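Plinness Room Colors, data card

Summary

Plinness Room Colors is a table of paint, fabric and wallpaper choices for children's rooms and small guest rooms. It has 1772 rows. One row is one room as entered by the person who decorated it. Maintained by Adesuwa Ekwueme.

Files

rooms.csv: main table, 21 columns, UTF-8, comma separated
swatches.csv: color values keyed by swatch_id
notes.txt: changes since the first release

Main columns

room_id: integer, unique
room_type: one of seven values, listed in notes.txt
wall_main: swatch_id of the largest wall area
wall_accent: swatch_id, blank if there is no accent wall
floor_cover: wood, carpet, mat, tile or other
textile_pattern: floral, stripe, check, geometric, plain, mixed
paper_source: Gikico, Willier, other, blank

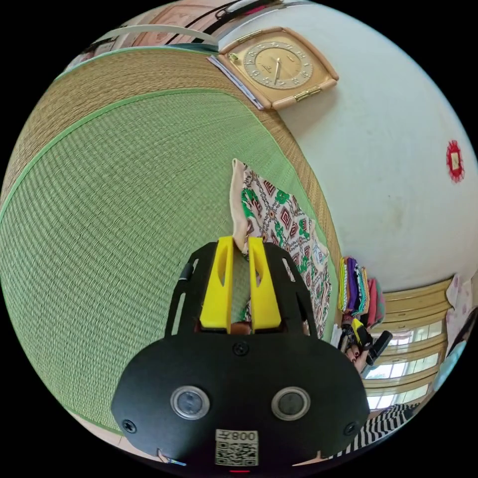 Square gold-toned wall clock, off-white wall and tatami mat.

Color values

Values in swatches.csv are sRGB hex. Gikico and Willier swatches were read from printed cards under a daylight lamp. All other swatches were matched by eye to the nearest card, and match_type is set to "eye" for those rows. Don't mix the two groups when measuring small color differences. Metallic and pearl papers have one flat value each, and the sheen is lost.

Row cleaning

Rows with no wall_main were dropped. Rooms entered twice under different spellings of the same street were merged, keeping the later entry. Free text was cut to 20 words and checked for family names. Entries for shared rooms carry the age of the youngest child only.

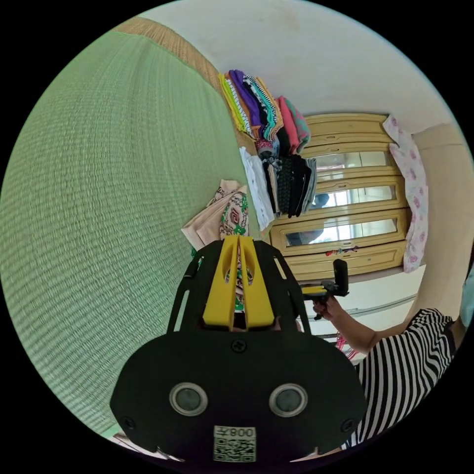 Black gripper with two yellow fingers.

Known gaps

Rental homes are thin in the table, and wall_accent is blank for most of them. The label "mixed" in textile_pattern was used too freely in the first release. Part of it has been relabeled; see relabel_flag. Ceiling color was collected in the Adeyemi batch and nowhere else. A blank ceiling value outside that batch means not asked.

Loading

Read swatch_id as text. Some ids start with zero and will break the join if they are parsed as numbers. Blank and "none" are different values in wall_accent: "none" was entered by the decorator, blank was left empty.

Open issues

Border papers have no column of their own. At present they are stored under wall_accent with border_flag set to 1.
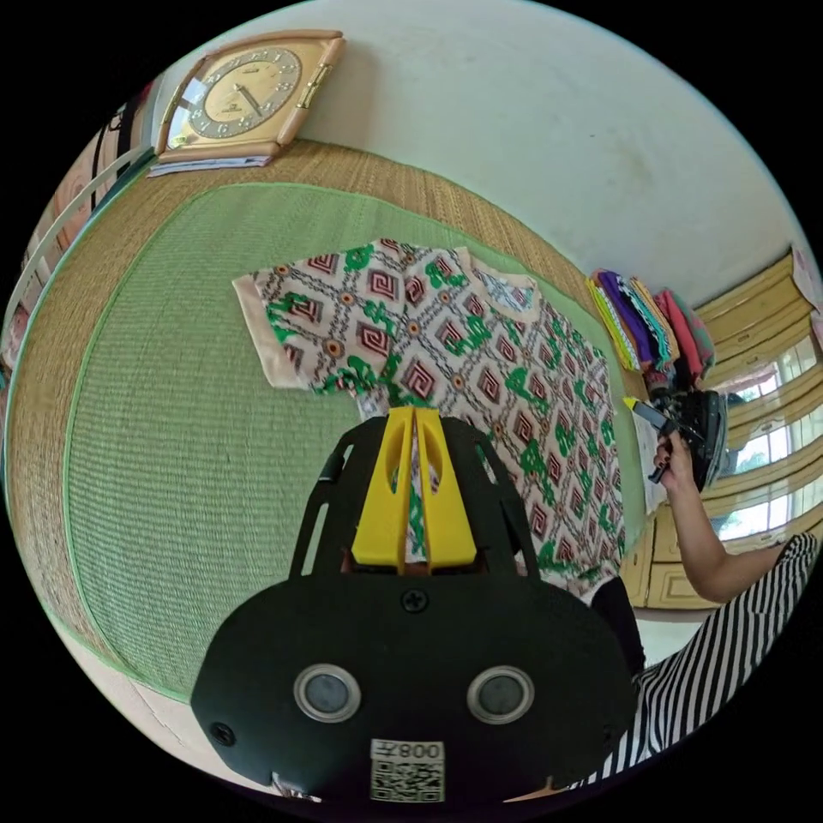
Jummai Edet: I'd split the borders out before the next release. I filtered on wall_accent to find rooms with one dark wall, and a good part of what came back was a strip of paper at chair-rail height. If the column name has to stay for old scripts, then at least put border_flag next to it in the file. Right now it's the last column and easy to miss.

Status: open, planned for the July release. The column order will change at the same time.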